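What Each Thing in a Kitchen Does
Clolison Children's Learning Center: Home and Daily Life, Reading Page 9

Every kitchen holds tools, and every tool has a job. Cooks choose a tool by thinking about the work that must be done. Children can learn these jobs with toy kitchen pieces before they help a grown-up with real ones.

A frying pan is wide and has low sides. Food spreads out in it, so each piece touches the hot metal. A spatula turns the food over. Many spatulas have long, thin openings called slots. Oil or water runs through the slots and stays in the pan.

A colander is a bowl with many small holes. When cooked noodles are poured into it, the water drains away and the noodles stay behind. Colanders are also used for washing fruit.

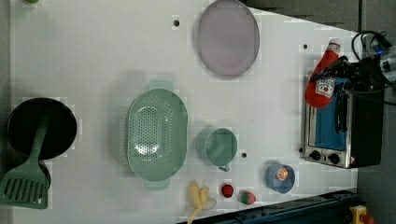 Mugs and bowls have a different job, and that is to hold food or drink. A mug has a handle so that fingers can stay away from the warm side of the cup. A bowl has raised sides, and soup cannot run over them easily. A plate is flatter and suits food that does not spill, such as a sandwich or a sliced tomato.

Some foods need no cooking at all. A banana is peeled and eaten. A strawberry is washed, and its green leaves are taken off. Tomatoes may be eaten raw or cooked into a sauce.

The Toaster Oven

A toaster oven is a small oven that stands on a table or counter. Inside it are metal parts called heating elements. Electricity makes them very hot, and the heat browns the bread or melts the cheese. Knobs on the outside are used to set the heat and the time. Many recipes call for 300 degrees Fahrenheit or more, which is far hotter than boiling water. 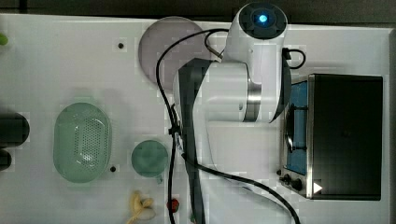

A real toaster oven must be used only with a grown-up. The door and the top stay hot after the food has been taken out. Paper and cloth must be kept away from it.

Words to Know

Drain: to let water run off.
Slot: a long, narrow opening.
Heating element: the part of an oven that becomes hot.

Something to Try

Uyên and Sang are making noodles with tomato sauce. Write down the tools they will need, in the order they will use them. Share your list with your class on Tuesday.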